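Clear the Desk First: notes for the Stindusham talk, 2018-07-13

Okay, hi everybody. Thank Liette for the intro (and for the coffee!). Say I have 14 minutes and I talk fast, so wave at me if I lose you.
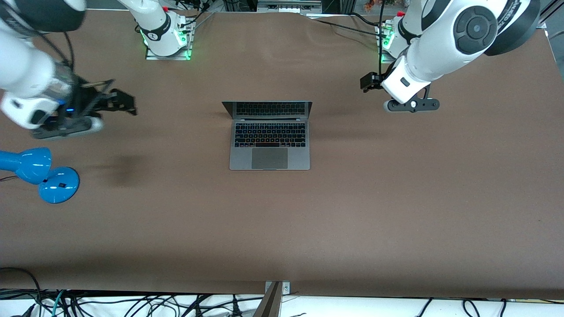
So, my big pitch tonight is brown paper. I'm serious! I cover my whole desktop with it, edge to edge, and I swap it when it gets ugly. I can scribble on it, I can spill on it, and when a screw or a paper clip goes missing I can spot it right away. Pause here, people usually want to argue about glass desks.

Laptop goes in the middle, square to the edge. Mine used to live off to one side at a slant, and my neck hated me for it. Vlastimil made me move it back in January and he still brings it up.

Lamp goes way out to the side. I love a lamp with some color, a bright blue one will cheer up a plain desk all by itself. Point the shade away from the screen, because a glossy screen picks up everything, even your own keys. Ask who has glare trouble at work. Wait for hands.

Next bit, the ten-minute clear. Set a timer for 10 minutes, take everything off, wipe down, and put back only what you touched today. Tell the Grastero story: Wiroj's drawer, the dead batteries, the 90 pens. (Keep it short, he's in the second row.)

Then storage. Pens in a cup, mail in a tray, and the tray gets emptied before you go home. I'm still bad at the tray. Skip this part if we're running late.

Cables! Run them off the back and tie them loosely so you can still pull one out. Tetteh has a nice trick with binder clips, get him to stand up and explain it, he does it better than I do.

Questions. Somebody will ask about standing desks, and I don't have one, so hand that to Vichien. Sign-up sheet for the next meetup is by the door, and please take a roll of paper home, I bought way too much.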